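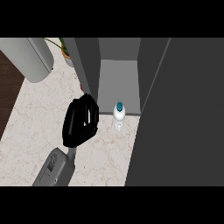
Sim view, floor-level cabinet: gripper, bottle with teal cap, door open.

Ticket 39, Skesthorpe
Queue: equipment planning
Priority: normal
Status: waiting on supplier

Request
Can we confirm gripper size before the Kaven order goes in? The quote covers 2 grippers, standard width. In the simulation the housing looks bulky for work this close to a cabinet door.

Tuesday, 10:40
Asked Hodura for the narrow version. Same fitting, but lead time is 5 weeks longer and it isn't in the current budget line.

Tuesday, 14:15
Checked the model dimensions against the Kaven drawing. They match, so the sim can be used for sizing. Still need the clearance with the door at 40 degrees.

Tuesday, 16:05
Vídalín budget has room for one narrow gripper if we put off the spare battery until October. Have asked for a split quote, one standard and one narrow.

Next step
Hold the purchase order until the split quote is in. Do not close this ticket.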